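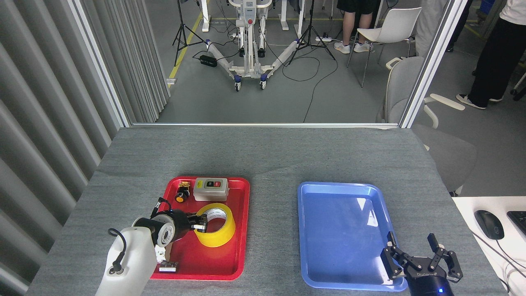 The Translator's Copy

Zolent Books sent Chang-ho Kwak the wrong novel, and he was two chapters into it before they wrote to say so.

It was the length that had persuaded him it was right. They had promised him a long one and the parcel held 1,356 pages, bound in two volumes by somebody with no feeling for where a story might break. Volume one stopped in the middle of a dinner. The Camance family had sat down, the soup had been praised, the eldest son had opened his mouth to speak, and that was that until you fetched the other book from the hall.

"We meant you to have the Skonder," said his editor, on the telephone, on a Tuesday. "The sea one. It's only 866."

"There is a sea in this," said Chang-ho.

"Is there?"

"Page nine. A glimpse of it, from a carriage."

She sighed. She was called Mrs Koo and she had sighed at him through four novels and a book of essays about bridges. The Skonder had been announced. The Skonder had a cover, with a lighthouse on it, and a quotation from a man who had enjoyed the lighthouse. Could he please post back the Camance and begin again?

He said that he could. He then went and fetched volume two from the hall, only to see what the eldest son had been going to say.

The eldest son said, "Pass the salt."

Chang-ho read this several times. There were three ways of putting it and all of them were wrong. The first made the boy rude, the second made him a servant, and the third was correct but had a rhyme in it. He wrote them down on the back of Mrs Koo's last letter, and then, as the letter was used up, on the gas bill. By the time he looked up it had got dark and he had done the whole of dinner, including the fish.

The Skonder arrived on Friday. He put it on the chair by the window, where it could see him working.

Through October he sent Mrs Koo short, cheerful notes. The sea was going well. The sea was proving deeper than expected. She asked for a sample, and he sent her a paragraph of rain, which he felt any novel might contain. She wrote back that it was the best thing he had ever done for them, and did it go on like that?

It went on like that for 1,356 pages. The father lost the house at cards and won it back, and seemed equally put out both times. The aunt died, and twelve chapters later came down to breakfast — the author had either forgotten or thought better of it. Chang-ho, who had been fond of her, let it stand.

He delivered on the last day of his contract, by hand, in 24 folders tied with string. Mrs Koo lifted the lid of the top one and read for a while without sitting down.

"Where's the lighthouse?" she said.

"Page nine," said Chang-ho. "I put in a small one."

She turned to page nine. She read the carriage, and the glimpse of the sea, and the small lighthouse, which stood at the end of the sentence and did no harm to anybody. Then she took off her coat, pulled the chair up to the desk and asked him what the boy had been about to say at dinner.

"You'll need the fifth folder," he said, and went to see about some tea.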